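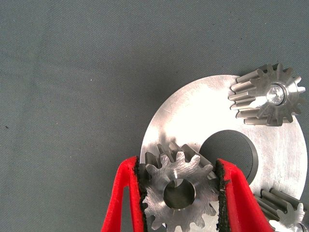

Gears on a plate, and a cloth to put them on

I have been putting the same gear plate together and taking it apart for most of May. It is a flat metal ring with a big hole in the middle, pins standing up from the face, and a spur gear on each pin. It came out of a box of parts I bought from Ďurica, a small surplus dealer that sells to schools and hobby shops. The listing said "planet carrier, with gears, used." There were no instructions and no drawing.

I wanted it for the Skonduvmont, the hand-cranked reduction drive I have been writing about here since last winter. For anyone new, that is a bench model with a crank on one side and a pointer on the other, made so that people can see the gears turn. The old carrier was something I cut myself from bar stock and it was never flat. This one is much nicer than anything I can make.

The three gears go on with their edges hanging past the rim of the plate. The first time I set it up I thought I had the wrong plate for the gears. It is meant to be that way. The teeth have to reach past the plate to mesh with the ring gear outside it, and the center gear has to reach out over the plate to meet them on the inside. If the gears sat fully inside the rim, they would have nothing on the outside to run against.

What I did first

I took everything off and washed it. The parts had storage grease on them that had gone sticky. I used mineral spirits and a nylon brush, then a rag, then left them out overnight. The gears took longer than the plate, as the grease packs down at the root of the teeth and the brush skips over it. A wooden toothpick gets it out. I went around every gear with a toothpick and then did it again.

After that I checked the plate on a piece of float glass. It didn't rock. I ran a fingernail around the edge of the center hole and found one burr on the underside, which I took off with a few light strokes of a stone. The scratches and machining marks on the face I left alone. They don't affect anything and I like them.

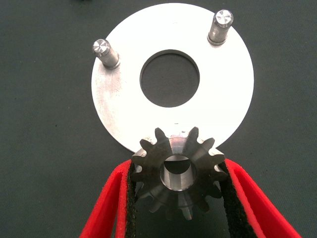
Workshop notes: pins and fit

The pins are the part worth looking at closely. Each one has a wider collar at the foot where it meets the plate, then a narrower neck above that. The tops are flat, with a small chamfer around the edge, and you can still see the rings left by the lathe tool. The chamfer is small but it does a lot of work. It guides the bore of the gear over the pin. Without it you would be hunting around with the gear held dead level every time.

Even with the chamfer, the fit is close. If a gear goes on tilted, it jams partway down, and pushing harder makes it worse. My routine now is this. Hold the gear by the teeth on opposite sides. Set it down on the pin until it touches. Let it find its own level, and then lower it. If it stops, lift it straight back off and start again. Don't twist it down.

I put one drop of light machine oil on each pin before the gear goes on. I tried grease the first time and the gears dragged enough that the pointer lagged behind the crank.

I am also keeping the gears in order. They look interchangeable, but one of them turned noticeably tighter on the left pin than on the other two. I put a dot of paint marker on the back of each gear and a matching dot on the underside of the plate. With everything in its place, all three spin freely. It may only be wear from whatever the set was used in before.

The cost so far, leaving out tools I already had, is 260 dollars. Of that, 200 was the box from Ďurica and the rest was cleaning supplies, oil, and cloth. The box had other parts in it I haven't sorted yet, so I can't say what the carrier alone cost me.

About the cloth. For years I worked on bare tabletop. Small steel parts roll, and they ring when you set them down, and they pick up nicks. A plain gray woven cloth fixes most of that. A plate stays where it is put. Bright metal shows up well against it, and so do specks of dirt, so I can tell when it needs shaking out. I had a patterned sheet down before this and lost a set screw on it for an entire evening.

Things I would do differently with the cloth: iron it before laying it down, and cut it larger. Mine has a crease across it that has not come out by being left flat. The crease is faint, but a gear set on its edge will find it. I also cut one side straight and left it hanging without a hem. It hasn't frayed much yet. I will hem it when it does.

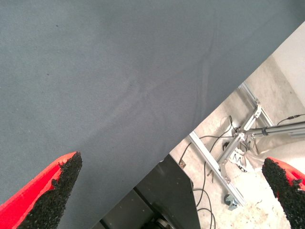
The floor and the rolling frame

The concrete floor is the other reason to have the cloth. A gear that goes over the edge of the table onto concrete will chip a tooth or come up with a flat spot. I have dropped one so far, from the old set, and it is now a paperweight.

The frame made of slotted aluminum rails is on casters, so it moves when I sweep. Slotted rail is good for this kind of room. You can loosen a bracket, slide it along, and tighten it again, and there is no drilling. The dust on a concrete floor never seems to end, though, and it collects in the slots. I go along them with an old paintbrush and then the vacuum.

What is next

The ring gear is waiting at Plirnton, the shop in Dudley that does my boring work, to have its mounting holes opened up. They are 17 days behind. Once it is back I can run the whole stage under load and set the counter to zero. The old carrier got to 3,967 turns of the crank before it started to click, and I would like to see this one go past that.

I still need to make a retaining clip for the tops of the pins. At the moment nothing but gravity holds the gears down, so the plate has to stay flat on the bench whenever it is moved. I have spring steel for the clips but haven't decided on the shape.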